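The Black and White Paper Cup: A Little Gallery
Thắng Sầm's Cup Pages, May 3, 2019

Welcome back, and thank you to everyone who wrote in after the March page about lids. I had promised a gallery on plain cups next, with no mascots or holiday prints, and it took me longer to put together than I meant it to. The collection in my hallway stands at 418 now, and you would think a person with that many paper cups would be tired of looking at them, but I find that the simple ones are the ones I keep taking down from the shelf.

Black outside and white inside is a pairing I first fell for at Kikach, the coffee bar near my old apartment, where they kept them in tall stacks next to the register – up to 100 in a stack, if the owner was feeling brave. I have loved the look ever since, and I will point it out to anybody who stands still long enough.

Standing on the table

A dark cup looks its best on a pale surface, I think, and a gray tabletop with a few scuffs and specks on it suits one better than any tablecloth. Look over to the left for the white rim and the black outer sleeve.

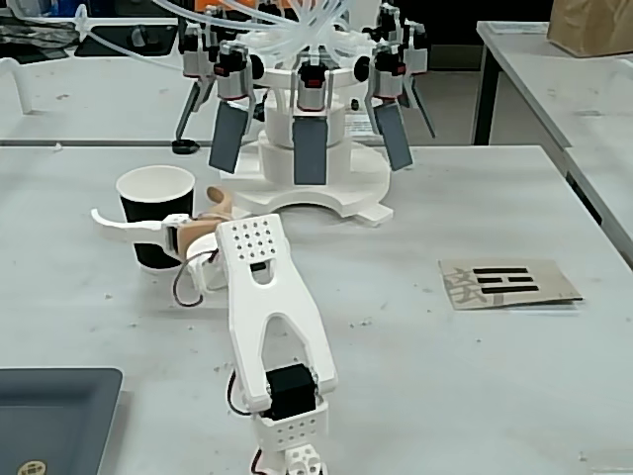 Up off the table

It's easy to forget how bright the inside of a paper cup can be, because most of the time there is coffee in the way or a lid on top. Lift one up where the light can get at it and the white of the rim and the inside fairly jumps out against the black wall.

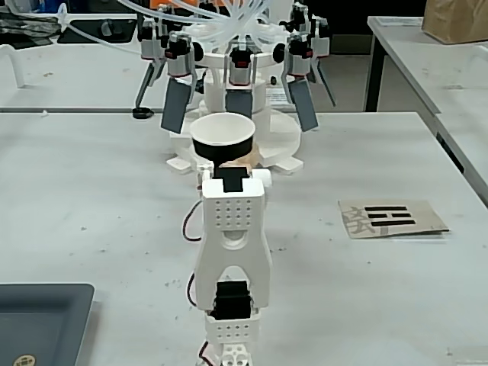 I had a long talk about this with my neighbor Kim, who used to order the supplies for Podanetti back when it was still a bakery with a coffee corner. She went through a great many samples before settling on a dark cup, and her reason was drips. A drip down a white cup looks like an accident, she told me, and a drip down a black one hardly looks like anything at all. She also gave me 6 of the leftover samples, bless her, and they are on the second shelf next to the striped ones from Tranero.

If you are thinking of starting a shelf of your own, plain cups are a lovely place to begin. They stack well and they don't ask for much. Keep them out of the damp, store them mouth down, and write where you got each one on a slip of paper tucked inside (I never did this for my first 42, and I am still sorry about it).

Tan against black

Now for my favorite combination of all, and regular readers will know I have gone on about it before. Put a bit of tan cardboard or kraft paper anywhere near a black and white cup and the whole thing warms up – it's the color of grocery bags and parcel wrap, I suppose, and it always makes me feel as if something nice has just been delivered.

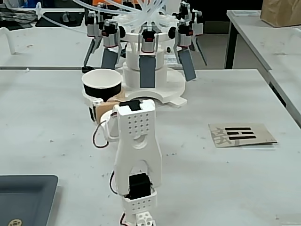
Wide black band, white cup holder, and a bit of tan tucked in low.

The next page will be ripple-wall cups, brown ones mostly. If you have a good one to show, please send it along before I finish sorting mine.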